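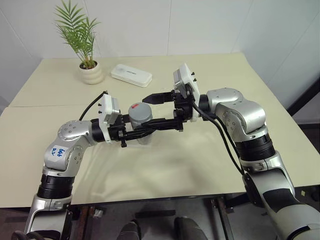

Two-arm lid task, left arm holding the container, right arm coming in for the lid. Head camera view.

Thread: Regrasp vs. hold-still on lid removal, some results

ruddock_c
Following up on what I promised in June. The question was whether the holding arm should be allowed to shift its grip during a lid task, or whether we should freeze it once it has the container and let the other arm do all the work. Same demos for both policies, same container, same table, 55 evaluation trials each.

Frozen left arm: 51 successes.
Left arm free to regrasp: 50 successes.

So there you have it. Four months of my life and one trial of difference. I'm told this is called science.

What I do find interesting is the failures. With the frozen arm, all four were the right gripper missing the lid. With the free arm, all five were the left gripper deciding, with great confidence, to let go. Success means lid off and container still upright at the end. Full disclosure on seeds: one training seed each, I know, I know.

penryhyw
One seed each and a gap of one trial. You have measured nothing, very carefully.

Serious question though, how did you freeze the left arm? If you just hold the last commanded pose, you're testing the joint controller as much as the policy.

ruddock_c
Held the last commanded pose. So yes, guilty. The gripper command is latched too, at whatever it was when the grasp check fired.

zlata_p
I don't agree that it's nothing. The success rates match but the failures don't overlap at all. If I had to run one of these with something I cared about in the container, I know which one I'd pick. A missed lid you can retry. A dropped container you have to mop.

penryhyw
Nine failures total, Zlata. You can find a pattern in nine of anything.

zlata_p
Nine failures that split perfectly by arm. I've seen you publish on less.

penryhyw
That was a workshop paper.

mfwy_edwards
Can I ask about the fingertip position in the photo? The right gripper has a finger just above and behind the lid. Is that your normal approach, or did you catch it on a weird one? On our setup we come straight down, and the policy learned it much faster than anything from the side.

ruddock_c
Varies by demonstrator. I approach from the side. Carys B. comes straight down. The policy has learned an average of the two of us, so it comes in at a slant and looks apologetic about it.

mfwy_edwards
Then I think that's your result right there. I'd bet money the missed lids come from mixed demos and have nothing to do with the left arm. Split the data by demonstrator and retrain before you do anything else.

carysbowen
The other Carys here. For the record my demos are the good ones.

Also the red mark on the lid: I would like to see one run with it covered. Both policies look at that lid all day long and I have a bad feeling they're tracking the dot. Neagu had the same thing with a sticker on a drawer handle, where the policy went to pieces as soon as the sticker came off.

ruddock_c
Ugh. Fine. That's a fair one and it's cheap to run.

penryhyw
While you're at it, does the plant move between trials? If the background never changes, I'd want to know whether either policy survives it being somewhere else.

ruddock_c
The plant has not moved since I started. It stayed put for every demo and every trial. I will add "relocate plant" to the list, under "relocate myself."

zlata_p
Please don't change the plant and the dot in the same run.

ruddock_c
I wasn't going to!

(I was going to.)

New plan, then: 
1. Split by demonstrator, retrain both versions, three seeds
2. Dot covered, everything else the same
3. Plant moved, dot uncovered
4. Frozen arm done properly, if Hywel tells me what properly is

penryhyw
Low-gain impedance hold on the left, with the grip force logged. Patbridge has a decent writeup of it in their docs, the section after calibration. And log the force on the free-arm runs too, or you won't be able to compare them.

mfwy_edwards
I still say you stop after number 1.

carysbowen
Put me down for the straight-down demos. I can do mornings until 9.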